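## 4. Filing a complaint record in Skavow

Read this section before you open your first record. It is for election offices that receive complaints about campaign advertising.

1. Sign in and choose **New record**. Select the race from the list.
2. Enter the date when the ad was first broadcast or printed. Do not enter the date of the complaint here.
3. Paste the exact words of the disputed statement, up to 2000 characters.
4. Attach the evidence and press **Lodge**. The record gets a number within 24 hours.

> **Caution:** After you press **Lodge**, the text is locked. Corrections are possible only as a note – the first version always stays visible.

Paper exhibits go by post to the Custberg registry. Close the box with tape on all open sides and write the record number on the lid.

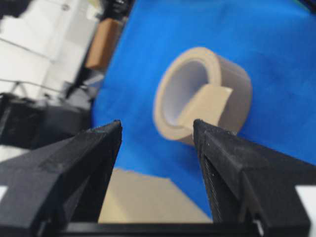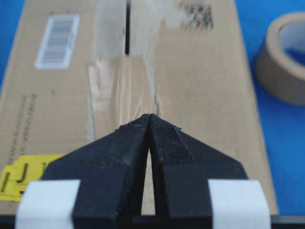
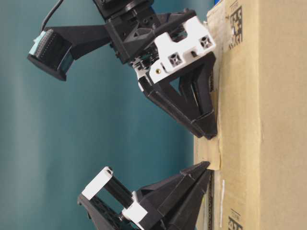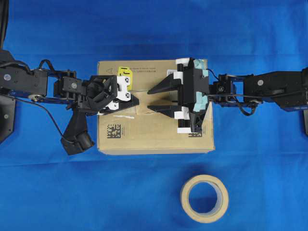
5. When the registry confirms the exhibits, set the status to **Complete**.
6. The other party now has 7 days to answer. Skavow sends one reminder, and you cannot switch it off.

**Note:** Offices in the Skimberg district must keep closed records for 12 years. Please do not delete them by hand.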